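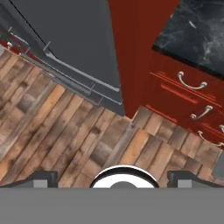

I have spent a good part of June teaching a robot to open drawers, and I want to write some of it down before I forget how bad I was at the start.

The kitchen isn't a real one, of course. It lives on a machine under my desk, red cabinets and all, and I drive the arm about in it with a small hand controller that Darmawan Hidayat lent me when I joined the Cumow project. He had done 700 demonstrations by then and could chat about his allotment while he worked. I couldn't chat about anything. My first afternoon produced 20 recordings, and I threw most of them away after tea.

The trouble is that you see things from the wrist. There are the two fingers, and past them whatever the wrist happens to be pointing at, and for me that was very often floorboards. I know that plank floor better than the one in my own hall. You turn the wrist a touch to look for the drawers, and everything swings the other way from what your hand expects, and by the time you've sorted out left from right you're nosing at the worktop. Darmawan's advice was to stop thinking of it as a hand at all and to think of it as looking through a letterbox – go where the letterbox is facing. It sounded daft and it helped enormously!

The handles took me longer. They are curved silver pulls, rather nice ones, and I kept coming at them too fast with the fingers half closed already. Now I open up wide well before I get there, line up, stop for a breath, and go in slowly. The stop matters to me, though Darmawan doesn't like it. If I dither in front of every drawer, he says, the robot will learn to dither as well, and he has a recording from the old Hornell kitchen to prove it, in which the arm hovers politely before a cupboard for what feels like a week. So I'm trying to keep my pauses short. Some days I manage.

We want 2000 good ones for the drawers before we move on to the Akport set, which has sliding doors and a different worktop height, and I'm told the doors are horrid. I did a long session on Tue 24 June with the window open and the radio on low, and for the first time I got through a whole batch without once clouting a cabinet. I was so pleased that I rang my sister, who was very kind about it and asked whether the robot could do her ironing.

Next week I'm going back over my early recordings to mark the ones worth keeping. I suspect it will be a short list, and I shall need biscuits.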